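Workshop > People > Skurkel Issue Notes

Ikechukwu Okeke had the kettle on before I'd found a place to park. His shared workshop is called Endlow, after the street it backs onto, and it's the kind of building where you walk past two kayaks and a lathe to get to the good part. The good part is a bench at the back, where he and a couple of the other members have been building a robot arm they call Skeltik since 2019.

"It was supposed to be a winter project," he told me. "I had a shoulder operation coming up and thought, I'll need something to fiddle with. Then I got better and kept fiddling."

He's a refrigeration mechanic by day, so motors and wiring never scared him. Software did. He says he spent 18 months getting the first version to move without shaking, and he still has the old base in a cupboard at home (his wife would like it gone). Version 3 is the one on the bench now, and it's a different animal - stiffer, quieter, and with a pair of blocky black fingers that he is far too proud of.

"The fingers are the whole job," he said. "Everyone gets excited about the arm. The arm's a crane. You want to pick up a tea bag without flattening it, that's fingers."

I asked what he practises on, expecting something clever. He laughed and waved at the bench. Bits and pieces from the kitchen, mostly! Anything in a crinkly wrapper is hard, he reckons, and little boxes are easy until they're lying at a funny angle. Trays help because they have an edge to nudge against. He swaps things around every week or so to keep himself honest.
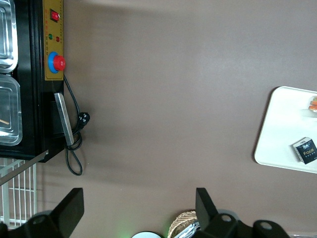
Skurkel, No. 60

The switch panel on the black machine was the bit I kept coming back to, being yellow, with a big red stop button in a blue collar that you could hit with your elbow. Ikechukwu is strict about stop buttons. Nobody at Endlow gets to run anything that moves by itself until they've shown him they can reach one without looking.

"I had a belt let go in the second year," he said. "No one was hurt. It took a chunk out of the wall, though, and I was standing there with both hands full of screws, and the switch was behind me. Now I want it big and I want it red and I want it in front of my face."

We talked for a while about the camera, which rides down near the fingers so the arm gets a close look at whatever it's reaching for. He'd tried one on a pole first. It was fine until the arm got in its own way, which was most of the time. Moving it down to the wrist meant running another cable through the joints, and that cable has been the bane of his life. He's broken four of them. His current fix involves a spiral wrap from an aquarium shop and a lot of slack at the elbow.

Money came up, as it always does. He wouldn't give me a total - "I've never added it up and I'm not going to start for you" - but the motors were second-hand from a place called Lebrun that cleared out its packing line, and the aluminium was offcuts. The controller board was the one thing he bought new.

And what's next? He'd like it to wrap its own fingers around something soft and let go gently, on the first try, with visitors watching. In February he had a few members' kids in for a look and Skeltik sat there refusing to home itself for half an hour. They loved it anyway. One of them asked if it was asleep.

"I said yes," he told me. "I should've thought of that excuse years ago."

Comments

wobblybench: What's he using for the finger pads? Mine go shiny after a month and then nothing sticks.

Trish in the shed: Great read. The aquarium spiral wrap is a ripper of an idea, off to the pet shop on Saturday

M. Pell: Agree on the stop button. Ours was under the bench for years, which seemed tidy until the day we needed it.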